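Murilthorpe Community Hall
Hot Drinks and Refreshments Stall – Inspection Checklist with Comments
Inspected by: Asmaa Samir
Stall holder: Ayantu Worku
Date of inspection: Sun 20 June

1. Hand washing station stocked and within reach
Satisfactory. Paper towels were refilled during the visit.

2. Milk and cream held at safe temperature
Action required. The refrigerator door seal is worn at the lower corner. Replace before the July event.

3. Hot chocolate urn – lid, tap and cable
Satisfactory. The lid locks properly. The cable must be taped down where it crosses the serving side.

4. Alcohol additions (peppermint schnapps, rum)
Satisfactory with comment. Bottles are kept behind the counter and measured by the server. The sign stating that cocoa is also sold without alcohol should be moved to eye level.

5. Cups and lids
Satisfactory. The 330 ml cups are to be filled no higher than the inner line. Stock on hand was 900.

6. Fire blanket and extinguisher
Action required. The extinguisher tag could not be read. Natnael Woldemariam has been asked to supply the service record.

7. Allergen information
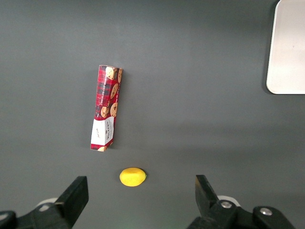

Allergen cards must be on display before the first drink is served, and the stall holder must be able to answer questions on milk, nuts, soy and gluten. The cocoa card was complete. The card for the peppermint syrup left out the maker's name. Items sold or given with drinks are covered by the same rule, so cookies in a printed box such as the red tartan one need a card of their own, and the box is to be kept until the last portion has gone. Unwrapped fruit does not require a card.

8. Waste and spills
Satisfactory. A mop and wet floor sign were in place.

Result: Pass, subject to items 2 and 6. Written confirmation is to be sent to Steinar Nørgaard at the hall office.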